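Equipment Planner / Buyer, Robotics (contract, possible extension)
Shabalala Automation, Koltonmont site
Posted: Jobs, Operations

We need somebody fast. Budget round closes in July and the person who used to run our equipment plan has moved over to the Navodthorpe site. Shelves of quotes, nobody to chase them.

The job in short: you work out what arms, grippers, mounts, spares and compute we need for the next budget year, what it costs, when it lands, and whether we rent or buy. Then you get it ordered.

What we have now
4 arms on pedestals at Koltonmont, 2 more at Navodthorpe. Mixed ages. Service contracts that do not line up with each other. A simulation setup where the pick-and-place team tries tasks on household stuff before asking for hardware. A parts list in a spreadsheet with 49 tabs (yes). You will be allowed to kill most of them.

What we want
A plan for a 14 arm floor. Not all bought in one go. Power, floor space, guarding, shipping, training, spare fingers and cables, all of it priced. Last time we forgot the pedestals and they came in a month after the arms did.

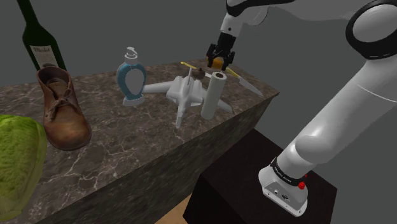 You would sit with the sim people for the first couple weeks. Ask them what the two-finger grippers can pick up and what they keep dropping, becuase that decides whether we order more of the same or pay for something else. Small round fruit is one problem, a boot or a whole cabbage is another. Different grip, different price, different lead time. They have opinions. Write them down and put numbers next to them.

Day to day
- getting quotes, comparing quotes, sending back bad quotes
- keeping the Zovley order tracker current (our in-house tool, clunky, you'll learn it in a morning)
- lease vs buy sheets for finance
- booking delivery slots, the loading dock at Koltonmont is shared and closes at 4 pm
- checking what shows up against what we paid for
- one short written update to both sites every week

You should have
Some years of buying or planning for technical equipment. Robots is nice, machine shop or lab gear is fine too. Comfortable reading a data sheet and calling a supplier when it makes no sense. Good with spreadsheets. Able to tell an engineer no, and tell finance why it has to be yes.

No degree needed. No coding needed. If you have ever had to plan around a long lead time on one dumb connector, say so in your note, we want to hear it.

Terms
Full time, fixed contract through the end of the budget year, may go longer if the second half of the floor gets approved. On site at Koltonmont most days, trips to Navodthorpe paid. Pay depends on experience, put your number in the application please so we dont waste your time. Early start possible, late start also possible, just be there for the afternoon handover.

How to apply
Resume plus half a page on something you bought or planned that went wrong and what you did next. Send through the Shabalala careers page, pick "Equipment Planner, Koltonmont". No agencies.

We read applications as they come in and will start calls right away. Posting comes down when the job is filled.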